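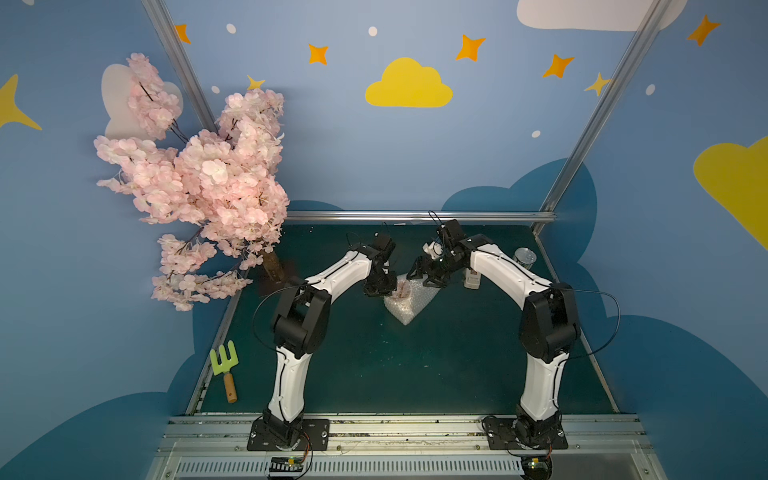
Geeta Kaushik
Coordinator, Teaching by Demonstration, Etomdale Robotics Center

Gallery: Work in Progress at the Two-Arm Booths

Posted November 3, 2018

The Teaching by Demonstration group studies how a pair of robot arms can learn a household task from a person who performs it first. The person guides the arms by remote control, and each attempt is stored as one recording. The group set itself a target of 2,000 recordings for the current program and passed it in the fall. The total now stands at 2,647.

The picture at the head of this page comes from the packing series. A bundle of bubble wrap lies between the two grippers with a pinkish item partly wrapped inside it, and the right gripper has a small white object at its fingertips. Soft packing material is among the harder subjects in the program, as it seldom takes the same shape twice. Of the recordings made to date, 303 belong to this series.

Each booth is decorated differently. Painted clouds and stars and an artificial cherry blossom tree give this one its character. The group varies the surroundings on purpose - a system that has only learned against a plain wall may perform poorly in an ordinary room. Items unrelated to the task, such as the toy garden rake at the front left of the mat, also form part of the setting.

Operators complete 14 hours of supervised practice before their recordings are accepted. Training is led by Ruairi MacAulay, and Archana Saxena reviews the finished recordings for quality. Attempts that include a fumble and a recovery are kept and labeled as such. Attempts that are abandoned partway are stored separately and do not count toward the total.

The packing series was planned in April with the support of Zistmont, and will be followed by a series on folding cloth. Staff and visiting students who wish to train as operators should write to Sunita Sengar at the center's front office. Requests to reproduce pictures from this gallery should be sent to the same office and should state the intended use.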